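3.2 Collecting the two-handed demos

I did most of the demos for this part myself, and Cosimo Leone did the rest when my wrists gave up. We skipped remote control for the tray task – I'd tried it in November and kept squeezing one side before the other was ready. With a hand-held gripper at each end of the tray, you feel right away when your grip is uneven, so you fix it without thinking!

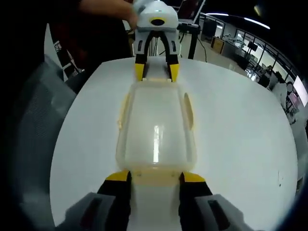 Figure 4. Two hand-held grippers on opposite ends of a plastic tray, Wodeck tray task.

We kept 199 demos for training and set 25 more aside for testing. My early ones were way too fast (I was showing off a little), so I threw those out and started over at a calmer pace. Cosimo's are slower than mine, and I left that difference in because I wanted the policy to see both of us. Section 3.3 covers how we lined up the timing between the two grippers.

97 shares
Comments (25)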